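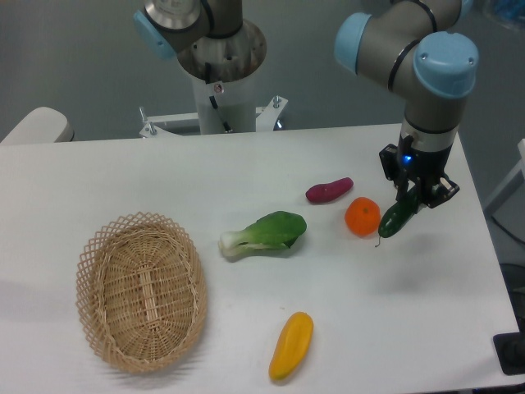 Ziso G2 two-finger gripper

Home > End-of-arm tools > Electric grippers > Two-finger > Ziso G2

Part number: ZG2-60-BK
Availability: in stock, sent out within two working days
Trial loan: yes, see below

The Ziso G2 is a small electric gripper for light picking, sorting and packing. It is meant for labs, colleges and small workshops that need to handle objects of different shapes with one tool. The fingers are metal and come fitted. Soft pads can be added if the work calls for them.

We stock the G2 alongside two others in the same class, the Jarken Parallel 2 and the Uchida SF. All three can be borrowed before you buy. The notes further down this page come from our own bench and should help you choose which one to try first.

Main details

Type: electric, two-finger
Opening: 60 mm
Weight: 740 g with mounting plate
Finger material: metal, removable
Body colour: black
Force setting: adjustable in 9 steps
Power and signal: single cable, supplied
Status light: blue when powered
Mounting: round flange plate, supplied with screws

What is in the box

Gripper with standard fingers
Mounting plate and screws
Cable, 2 m
Hex key
Printed wiring sheet

The soft pads, long fingers and spare cable are sold separately.

Fitting

Fit the plate to the arm first, then the gripper to the plate. The two locating pins only line up one way. Tighten the four screws in a cross pattern and leave the cable slack enough to allow a full turn of the wrist. Check the slack by moving the wrist slowly by hand, or at the lowest jog speed, before running a program.

The weight of the gripper and plate must be entered in the arm's settings. If it is left at zero, many arms will sag a little at full reach or stop with a load warning.

Set the tool point midway between the fingertips. It moves 22 mm further out if you change to the long fingers, and this is the most frequent cause of support calls about fingers touching the table.

How we try grippers out

Every gripper in this class goes through the same set of picks on the Wurkelari bench. The objects are toy fruit and vegetables, set out on a plain white table and moved one at a time into a woven basket. We use toy produce in these trials for its mix of shapes, and the same pieces can be used for every tool.

The cucumber is the long piece with the bumpy skin. It tests whether the fingers can close around something narrow when they are almost touching the table. The tangerine is round and tends to roll if one finger arrives before the other. The bok choy is thick at the stalk and thin at the leaf, so the result depends a great deal on where it is held. The sweet potato is small and lies low.

The basket is there to test the release as well as the pick. It has a raised rim with an open weave, and the fingers have to go down past the rim and come back out without catching. A flat tray would be easier and would tell us less. 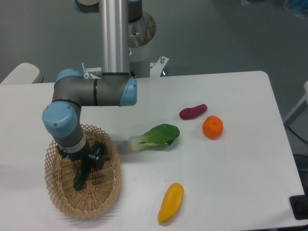
Ziso G2 at the basket with the cucumber. Bok choy, sweet potato, tangerine and the yellow piece are on the table.

Bench results

The count for this round was 2,904 picks across the three grippers, shared equally. A pick was marked as good if the object was lifted, carried and let go inside the basket with no help. Objects were put back by hand in marked positions between runs. The arm, speed and program were the same throughout, apart from the tool weight and tool point.

Ziso G2. Best of the three on the cucumber and the sweet potato. The angular fingers get close to the table and hold narrow objects well. Weaker on the tangerine with bare fingers, where it needed to be lined up carefully over the centre. Adding the soft pads improved this a good deal. No trouble at the basket rim in normal use, though the fingers should be opened only part of the way when letting go. Opened fully, they can touch the weave.

Jarken Parallel 2. The strongest grip and the widest opening at 74 mm. Good on the larger pieces. The body is wider, so it has to be brought in straight over the basket and there is less room for error. It is also the heaviest, and on a small arm you will notice it.

Uchida SF. Soft fingers as standard. The most forgiving on round objects and the gentlest on the bok choy leaf. Slower to close than the other two. The fingertips are thick and do not reach easily under anything lying flat, and it dropped the sweet potato more than either of the others.

Which one to choose

Choose the G2 for mixed small objects, narrow objects, or picking from a flat surface. Choose the Jarken if your objects are large or heavy and your arm can carry the extra weight. Choose the Uchida if marking the surface of the object would be a problem.

For real fruit and vegetables, please ask before ordering. None of the three is sold as food safe. The G2 can be wiped down with a damp cloth but must not be washed or sprayed.

Trial loans

Any gripper on this page can be borrowed for two weeks. You pay a deposit and return postage. Loan units leave us every Tuesday and come with the same parts as a new one, plus a set of soft pads. Please tell us which arm you have when you book, and we will send the right plate.

Spare parts and extras

Soft pads, pair
Long fingers, pair
Blank fingers for drilling, pair
Cable, 2 m
Cable, 5 m
Mounting plate, round flange

Common questions

Does the gripper hold on if the power is cut?
Yes. The fingers stay where they are, and an object already held will normally remain held. Do not rely on this for anything heavy or above people.

Can the force be changed during a program?
Yes. Each close command can carry its own force step. We used step 3 for most of the bench work and step 2 for the bok choy.

Can it tell whether it has picked something up?
It reports finger position. If the fingers close fully, nothing is between them. There is no touch sensor.

Will the pads from the older Ziso G1 fit?
No. The screw spacing is different.

Returns and guarantee

Unused items can be returned within 30 days in their original box. The gripper is guaranteed for one year against faults. Pads and fingers are wearing parts and are not covered.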